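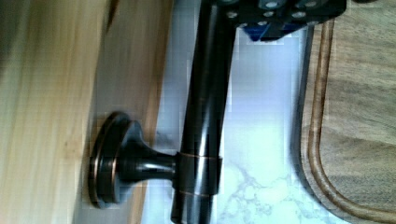
Gripper and faucet at the Kesach open day, kitchen bench

Quick one before the newsletter goes out - open day at Kesach on 11/09/2023, good turnout, over 375 through the door. Parking a mess again, sorry.

Most people ended up at the kitchen bench. Dinesh Rana from Remier ran the demo and took questions all afternoon. Dark bronze faucet lying on its side, marble-look counter, cutting board right next to it. Glossy round pipe, not an easy thing to grip, and Dinesh said shiny dark metal is what the team argues about most. Slots were 25 minutes each, should of been longer.

Lots of questions about price. No answer yet - Remier is still talking to Lodhi about parts.

Coffee was from Conuvside, thank you, it ran out by two. Somebody left a gray scarf and a kids lunchbox at the front desk, please come get them. Next open day probably spring, date to folow. If you want a bench slot, write your name on the sheet by the door.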